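Statari Recorder Guide
Section 6: Recording and Segmenting a Two-Hand Demonstration
Last edited 11 Nov 2022 by Bernadette Ní Chonaill

By now you have paired both grippers (Section 4) and the tracker has stopped complaining (Section 5). If it is still complaining, go back. It holds grudges, and it will write every one of them into your log.

This section covers a single task from start to export. We use the storage box task, listed in the task menu as box_lid, because it ships with Jovora and because Ita Ó Dubhghaill has already made all the mistakes in it that we know of.

6.1 Before you record

1. Open Jovora and choose New Session. Give the session a name you will recognize in March. "test2_final_new" is already taken, several times.
2. Under Sources, check that Left Hand, Right Hand and Head View all show green. Yellow means the stream is arriving late. Jovora will let you record on yellow. Your policy will not thank you.
3. Set the buffer to 700 frames. The default is 200, a number chosen by someone with very short tasks.
4. Hold both grippers over the table and press Zero. Keep still until the bar fills.

Caution: Do not press Zero during a take. The software accepts the command without comment and moves the origin of everything you record afterward.

6.2 Recording

5. Press Record and wait for the tone. Motion before the tone is thrown away, including the good bits.
6. Carry out the task at an ordinary pace. The planner copies your timing along with your path, so if you dither above the handle, expect a robot that dithers above the handle.
7. Keep the second gripper in view even when it has no work to do. Tagle, the pose estimator, treats a missing hand as an invitation to guess.
8. Press Stop. Wait for "Take saved" before you put anything down.

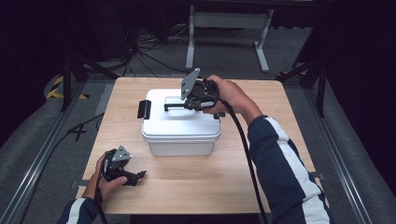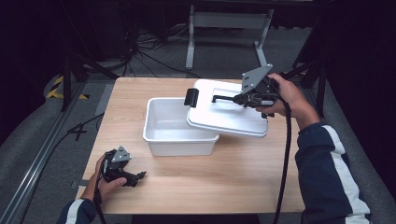 Figure 6-1. Head View during box_lid. First picture: lid on the box, right gripper over the handle. Second picture: lid held by the handle, off the box.

6.3 Marking the segments

Jovora proposes segment boundaries from jaw width and hand speed. Its proposals are decent for the grasp and wildly optimistic for everything else.

9. Open the take and switch to Timeline. Proposed boundaries appear as dotted lines.
10. Drag the approach/grasp boundary to the first frame in which the jaws begin to close.
11. Drag the grasp/lift boundary to the first frame in which the lid moves. If you can't tell which frame that is, turn on Difference View and zoom in.
12. Label the left hand "idle" wherever it is only waiting. Leaving the label blank is a different thing, and the exporter will stop to tell you so.
13. Click Lock.

Note: Locked segments can be unlocked from the Edit menu. The button is small and gray on purpose.

6.4 Export

14. Choose Export > Histdale Training Set. The viewer reports its progress on port 3906.
15. Read the summary. Dropped frames are listed by stream.

Error 171 means the left and right streams have different lengths. Trim both to the shorter one and export again. Restarting the computer does not fix error 171, although it does pass the time.

Continue to Section 7 for replay on the arm.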